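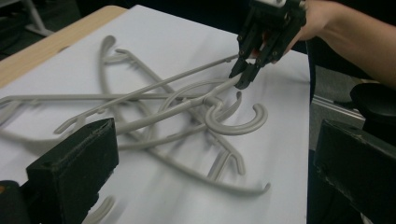
3. Planning your purchase

Please read this section before you order any parts for the Hudside hand-held gripper kit. Changes after the order are possible, but they take time.

3.1 Decide the number of stations. One station needs a table, 2 grippers and a chair for the operator.

3.2 Choose the objects for practice. Plastic hangers are cheap and they tangle easily, so they make a good difficult task. Buy them in one color, and keep a few spare.

3.3 Write the budget. For a first station we advise to reserve 600 dollars for the table, paper, lamps and small objects. The grippers are quoted separately by Oralberg.

3.4 Order the table cover. White paper in a large sheet is enough. Plan for roughly 100 sheets if the station works every day.

3.5 Add the wear parts. Fingers become scuffed with use. Put one spare pair per gripper on the same order form.

Note: The Eltton rail is sold without its fixing screws. Select them on page 2 of the form.

Caution: Do not buy a table before you measure the room. The operator must be able to move the arm freely on all sides.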